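Household Handling Project: Final Report, Section 3

The Soltance project was carried out by students Shewit Kassa and Marina Zervas as part of the robotics course at Duggan. Its purpose was to collect examples of everyday cloth handling with hand-held grippers. The team completed 257 recordings over 8 sessions.
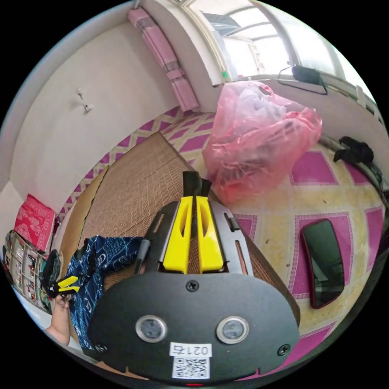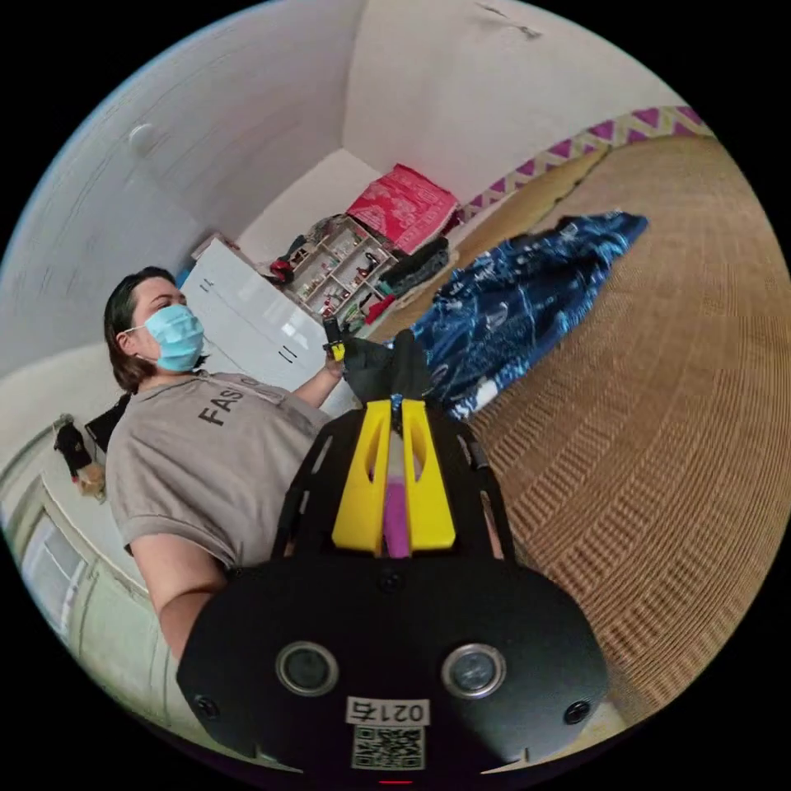
Figure 3. Hand-held gripper with yellow fingers, woven mat and patterned blue cloth, both views.

Of the recordings, 38 were excluded during review, chiefly for incorrect labels. The remaining files were submitted to the department in December. Ms. Zervas prepared the review procedure given in Appendix B.

Last updated: 2022-05-10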